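Closside rental block moves to fit-out as white rooms near handover

24 Apr 2019

Fit-out has begun at the Closside rental block, where Desmet is completing the interiors for the owner, Mendulano. The block holds 61 apartments. Structural work and window installation are finished, and the remaining contract covers wall finishes, floors, lighting and built-in storage.

All living rooms follow one specification. Walls and ceilings are painted white throughout, with a matte finish on the ceilings and a washable finish on the walls. Floors are wood, laid after the second coat of paint and covered until the final inspection. Boards are left in the rooms before laying so that they adjust to indoor humidity, and a gap is kept along each wall for movement.

"We dropped the accent colors at the design stage," said Branwen Pugh, who manages the interior package for Desmet. "One paint code for every room makes touch-up work between tenants a lot simpler. The floor gives the room enough color."

The floor order came to over 1,000 square meters, supplied by Wisura in two deliveries. The first was laid on the lower levels. A moisture reading is taken in each room before work starts, and any room above the limit is left to dry and tested again.

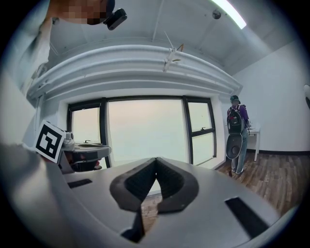 Storage units will be fixed to the walls once the floors have been signed off. Each unit is 600 millimeters deep and stops short of the ceiling to leave space for the ventilation duct. Power outlets run on 230 volts and are placed on at least two walls of every room.

Handover of the lower levels is planned for July. The upper levels will follow after the elevator has been certified. Mendulano has not yet published rents for the apartments.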